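Cylindre (jeu de construction)

Le cylindre est, dans un jeu de construction en bois, une pièce ronde à deux faces planes, vendue le plus souvent avec des cubes, des arches, des demi-ronds et des prismes triangulaires. Il sert de colonne, de rouleau ou de roue. Les fabricants lui attribuent volontiers des vertus pédagogiques étendues, dont une bonne part n'a guère été vérifiée.

Caractéristiques

Les pièces sont tournées puis coupées à longueur, laissées en bois naturel ou teintées de couleurs vives. Dans beaucoup de coffrets, la longueur est calculée sur celle des autres blocs, de sorte que deux cylindres courts remplacent un long. Cette règle souffre des exceptions : la gamme Lukberg, dont la grande boîte annonce 671 pièces, mêle des diamètres que rien ne relie au module de base. Le catalogue parle de « liberté créative » – formule commode pour une production mal harmonisée.

Tri et rangement

La notice de la plupart des coffrets recommande de ranger les cylindres à part. L'argument avancé est double : ils roulent, et ils se logent mal entre des pièces à angles droits. Le premier point est peu contestable. Le second dépend surtout du contenant, et un bac transparent assez profond accueille l'ensemble sans grande perte de place. 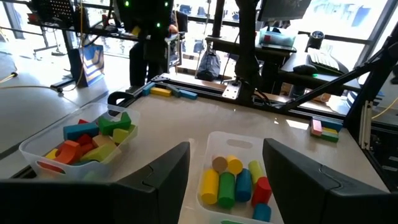

Le tri par forme s'oppose au tri par couleur, que préfèrent certaines écoles maternelles. Dans une brochure diffusée en avril par l'association Puvbridge, Citlali Figueroa soutient que le premier prépare mieux l'enfant à la géométrie. Elle s'appuie sur l'observation de 83 élèves, sans groupe de comparaison, et la brochure ne précise ni leur âge ni la durée des séances. Damian Zalewska, auteur d'un inventaire du jouet en bois, juge la conclusion prématurée et note que les enfants qu'il a suivis abandonnaient l'un et l'autre système dès que l'adulte quittait la pièce.

Usage dans la construction

Posé debout, le cylindre supporte une arche ou une planchette à peu près aussi bien qu'un bloc carré de même hauteur. Couché, il doit être calé. Les modèles proposés par Maltico l'emploient presque toujours en colonne, ce qui donne des temples et des ponts d'une certaine monotonie.

Appellations

Les termes « rondin », « colonne » et « rouleau » coexistent dans le commerce. Phromma réserve « rondin » aux pièces non teintées, distinction qui ne semble suivie par aucun autre fabricant.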